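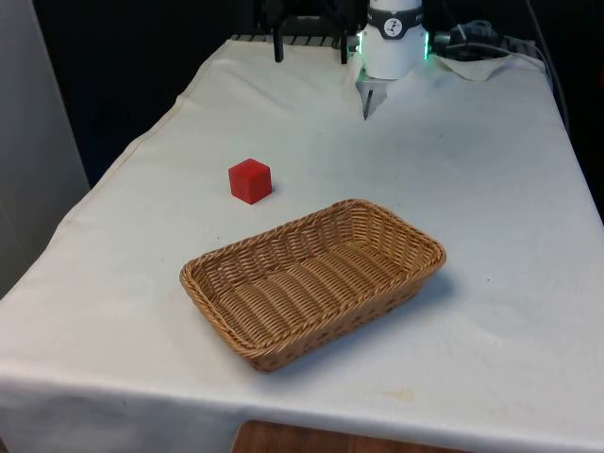 A cube and basket setup at the Jidville manipulation laboratory.

Steson invites applications for a Software Engineer, Grasp Planning, to be based in Jidville. The engineer will maintain the motion planner and the logging tools used in pick-and-place trials, and will report to Vilja Nieminen.
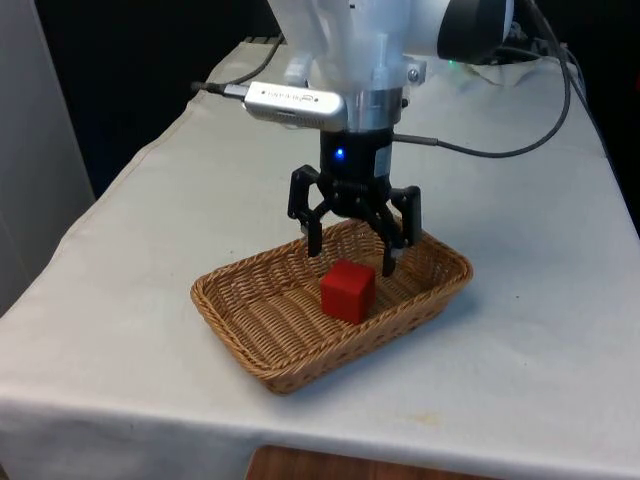 Applicants should have strong C++ and Python skills and experience with depth-camera calibration. Familiarity with collision checking in clutter is desirable. The post is full time for 34 months. Some evening work may be required.

Send a resume and a code sample of no more than 1000 lines to Gregor MacLeish, quoting reference 927. Applications close 2024-09-01.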